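Cable reel

A cable reel is a drum, frame or spool on which an electrical extension cable is wound for storage and carrying. The name is also used for the sockets, plug and cable sold together with the drum. In British usage the same object is often called an extension reel, and catalogs do not agree on where a reel ends and a "cable drum" begins.

Construction

Most household reels consist of a round core between two flanges, a stand or handle, and a group of sockets set into one side. Red, orange and black are common colors. Sellers sometimes present bright red or orange as a safety feature, on the grounds that a visible reel is less likely to be tripped over. The claim is hard to test. What people trip over is usually the cable, and the cable is often black.

Heat and unwinding

A cable carrying current gives off heat, and a tightly wound cable sheds it poorly. For this reason many reels have two ratings, a lower one for use while wound and a higher one for use when fully unwound. A thermal cutout is fitted to many models. It is no substitute for unwinding, although packaging for the Vornell reels, among others, has implied that it comes close.

Full unwinding brings a problem of its own. The spare length has to lie somewhere, and in offices and workshops it tends to end up in rings around the reel or under the nearest chair.
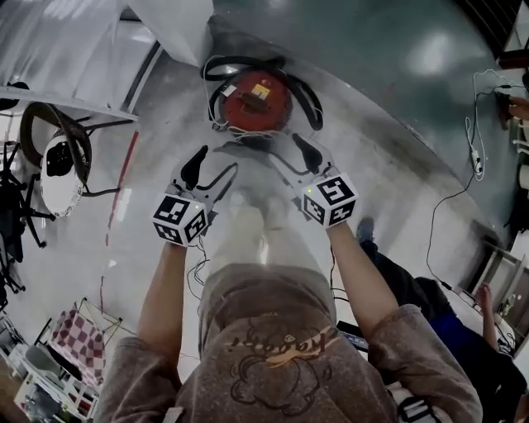
Ilse Reinholz, in a short handbook on workshop housekeeping, recommends laying the surplus in long flat bends along a wall. Ludger Hollmann objected that few rooms have a free wall, and that a loose ring on the floor does no harm if people are kept away from it. Neither author offers measurements. Reinholz later allowed that her advice came from a single building in which she had worked for six years.

Winding

The usual instruction is to wind the cable evenly from one flange to the other under light tension. Self-winding reels do this with a spring and are popular for vacuum cleaners and garages. Their makers describe them as tangle-free, a term with no agreed meaning. Bramanley advertised a spring reel as good for 2,000 windings but did not say what length of cable was used, or what counted as a failure.

Over-under coiling, in which alternate loops are turned the opposite way, is favored by stage crews and is done without a reel. Dirceu Seixas has argued that it makes the drum unnecessary for any cable a person can comfortably carry. Supporters of reels reply that most people never learn the method properly, and here they may have a point.

Labels

Reels commonly carry a rating label and sometimes a hanging or stuck-on inspection tag. A tag shows that somebody attached a tag. Whether the cable was unwound and examined along its full length at the time has to be taken from the inspection record, where one exists.

See also: Extension cord; Cable management; Hose reel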